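Setting Up a Simulated Bench Before You Build the Real One

This guide covers the simulation half of a two-arm robot project I am building in a shared workshop. The real arms will go on a bench we rent by the month, so most of the early work happens on a desktop PC at home. If you have never placed a camera on a simulated gripper, start with this page and leave the motors in their boxes.

You will need a physics simulator that can render camera views, a model file for your robot, and a room file. I keep my room files in a folder called Rilladell and the robot files in one called Endomeck. Use any names you like, but keep the two apart. You will swap rooms often.

Step 1. Load the room with no robot in it. Drop a test block on each surface you plan to use and let the simulation run. If the block sinks or slides, fix the collision shape before going further.

Step 2. Add the robot and lock its base. Put both arms in a rest pose with the grippers open. Save that pose as your reset pose, because every later check begins from it.

Step 3. Attach a camera to the wrist link. Set it far enough back that both fingertips stay in view when the gripper is fully open.
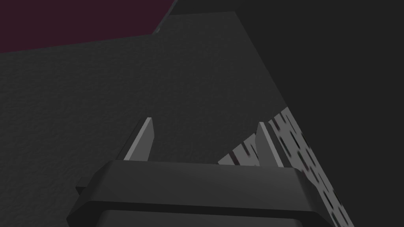
Save the camera position in the robot file. I put mine in the room file at first and lost it every time I changed rooms, a mistake that cost me most of a weekend in August.

Step 4. Close and open the gripper 20 times with nothing in it. Watch the finger positions in the log. Both fingers should return to the same value each time. If one drifts, raise the joint damping a little and run it again.

Step 5. Add a second camera on the body, high enough to see both grippers and the work surface. Tilt does not matter much at this stage – you can level the view later – but check that neither arm blocks the other at rest. 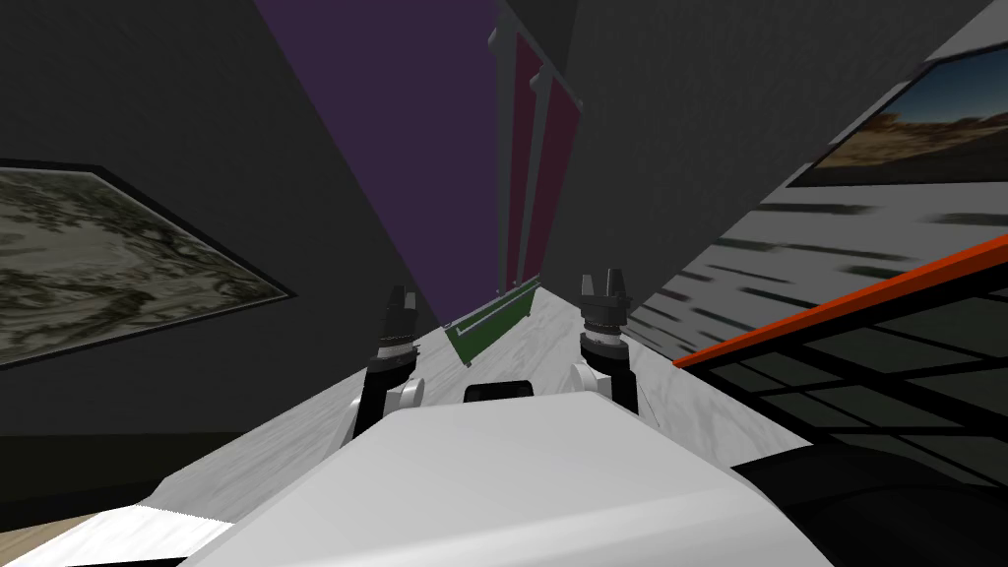 Move one arm at a time through its full reach, slowly. Keep the other at rest. Write down any joint angle where the arm touches the robot's own body, then set your limits 2 degrees short of it.

Step 6. Record a short run from both cameras at 12 frames per second. Play the files side by side. If they fall out of step, check that both cameras read the simulation clock and not the computer's clock.

Once all of that holds up, copy the joint limits to the real controller and test at low speed with a hand on the stop switch.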